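Griltura

A pair of hand-held grippers you can build on a shared workshop bench, plus the recordings made with them so far. You hold one in each hand, move household objects around a table like a very cautious crab, and the result is meant to teach a robot arm to do the same. The robot arm is not included. The robot arm is not finished.

Contents
Status
What's in the repo
Building the fingers
Pads
The table
The recordings
Recording your own
Known problems
License and credits

Status

Works on the bench. The fingers are on their third revision, and the file names will try to convince you it's the seventh. Revision 3 is the folder called fingers_final_b. The folder called fingers_final is kept for historical reasons and should not be printed by anyone who values their evening.

The recording script is called fulop, after Fülöp, who wrote the first version and has asked several times for it to be called something else.

What's in the repo

cad/ - finger links, handle, pad carriers, cable guide. STEP files and print-ready meshes.
firmware/ - reads the trigger position and sends it down the cable. Short, dull, and the only part that has never broken.
fulop/ - recorder, episode browser, trimming tool.
labels/ - one text file per session, with the typos left in.
docs/ - print settings, wiring sketch, and a parts list that was correct in June.

The recordings themselves are too large for the repo. See "The recordings" below.

Building the fingers

Each finger is a stack of flat links joined at pivots. Print them flat, face down, with four walls. Print them on edge and they will split along the layers the first time you squeeze something with opinions, such as a shoe.

Clean up the pivot bores before you press anything into them. Go in straight. If an insert leans, warm it, pull it and start over with a fresh link, which costs less than the afternoon you'll spend wondering why one finger arrives early. Lionel Lefèvre worked out the bore allowance by printing a strip of test holes and trying each one, and the strip now hangs on the wall above the printer. The number he circled is the one in the CAD. Your printer will disagree by a hair. Print the strip (cad/test_strip.step) and circle your own.

Tighten the pivots until the finger stays where you leave it, then back off a touch. Too loose and the tips wander sideways. Too tight and your thumb gives out before the battery does.

Matte black filament was chosen after the first set came out glossy white and reflected every lamp in the building. It also hides fingerprints and, to a degree, workmanship.

Pads

The pads are the consumable. Everything else on the gripper can be treated like a tool and the pads have to be treated like erasers. They start as neat blocks, the corners go first, and then a flap lifts and catches on anything with a fabric surface.

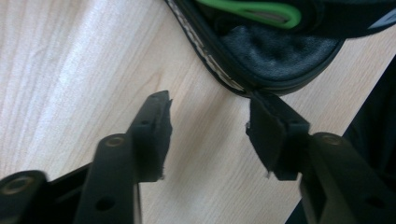

Right pad at the edge of the padded case, left pad still out over the table. Note the ragged top corner on the left one.

A torn corner doesn't ruin an episode. It does change how the finger slides under a soft edge, so the label file has a pad_condition field with three permitted values: new, used and ragged. People put other things in it. The loader maps "fine" to used and "ugh" to ragged.

To replace a pad:

Peel the old one off the carrier. Scrape off what stays behind.
Cut the new block a little oversize and trim it after it's glued. Trimming first gives you a block that is slightly too small in a direction you didn't expect.
Clamp the carrier, not the pad. Leave it overnight.
Close the fingers on a sheet of paper and pull. If the paper slides out on one side, the pad is crooked, and you get to practice peeling again.

We bought the first sheet of pad material from Guler and have been working through it ever since. Anything soft and grippy should do. Write down what you used.

The table

All sessions were recorded at the same table, pale wood with rounded corners, in the bay with the 4 on the floor. The workshop moves furniture around on a schedule known only to the furniture, so the setup was kept simple enough to rebuild: table in the middle, objects on the table, operator at the front edge, cables wherever the cables prefer.

The gray tape near the front of the table marks where the hands go between episodes. Start there and return there. If you skip it, the trimming tool can't find the end of the episode, and it will hand you a file containing one useful motion followed by you scratching your ear.
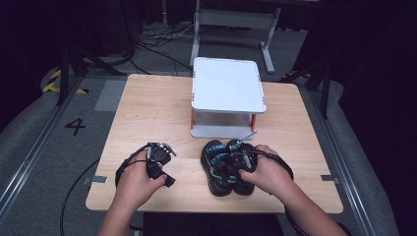
Both grippers over the table, the right one above the sandals, white two-tier stand behind.

Keep the cable loops wide. A tight loop pulls at the wrist, and you will compensate without noticing, and the data will faithfully record somebody fighting a cable. There is a folder of that from the early days. It's called strength_training and is excluded from the default split.

The recordings

Set name: Rokov
Episodes: 1355
Tasks: 13
Operators: 5
Size on disk: almost 700 GB, uncompressed
Views: one from each gripper, one from the operator's head
Other streams: finger opening for each side, timestamps
Labels: task, object names, pad condition, free-text note

Rokov was the name of the external drive. By the time anyone thought of a better one, it was in all the paths.

Objects are ordinary things from homes and bags: footwear, soft cases, kitchen bits, and stands and racks to put them on. They were picked because they were in the building. No attempt was made at balance. Black objects are heavily over-represented, which is awkward for black fingers, and if you train anything that relies on telling the two apart you should look at a few dozen episodes before you blame your model.

Failures are kept. A dropped object is labeled with outcome: dropped, and a thing that ended up somewhere near where it was supposed to go is labeled outcome: ish. The second category is larger than we'd like. You can drop both with the flag --only-good, at some cost to your morale.

The split is by session, so the same afternoon never turns up on both sides. Please don't reshuffle by episode and then write to us about your wonderful validation score.

Recording your own

Plug in both grippers before starting fulop. It numbers them in the order they appear, left first. Swap them and your left hand will be your right hand for the rest of the session. There's a fix in tools/swap_hands.py, and its commit history tells you who needed it.

Run the calibration: fingers fully open, fully closed, open again. The script beeps when it is satisfied. It is hard to satisfy with ragged pads.

Type a task name. Use one from tasks.txt if you can. "shoes again" is not in tasks.txt.

Move at the speed you'd use to handle somebody else's laptop. Fast episodes blur, slow ones fill the drive.

Trigger both grippers twice to end the episode. Check the last one in the browser before recording fifty more like it.

Known problems

The clock on the head view drifts against the gripper views over a long session. The loader corrects for it using the calibration beeps. Recalibrate after every break and it stays small.

Glare on the tabletop. A bright band across the wood washes out the grain in some gripper views, depending on the time of day and who has the overhead lights on. We tried a cloth over the table and the fingers picked up the cloth.

Finger opening readings below the pad thickness are meaningless. They're clipped in the loader and left alone in the raw files.

The handle was sized for Fülöp's hand. Smaller hands should print handle_s, larger hands should print handle_s at 115 percent and not ask questions about the file name.

License and credits

CAD and code are free to use and change, with a credit. The recordings are for research and tinkering. Hands and bare forearms appear in the head view; their owners agreed to it. Faces do not appear, and if you find one, open an issue with the episode number and it comes out.

Fingers and test strip by Lionel Lefèvre. Recorder by Fülöp. Pull requests are welcome, especially for the parts list. If your fingers split, include the print orientation in your first message, or that will be the whole of our reply.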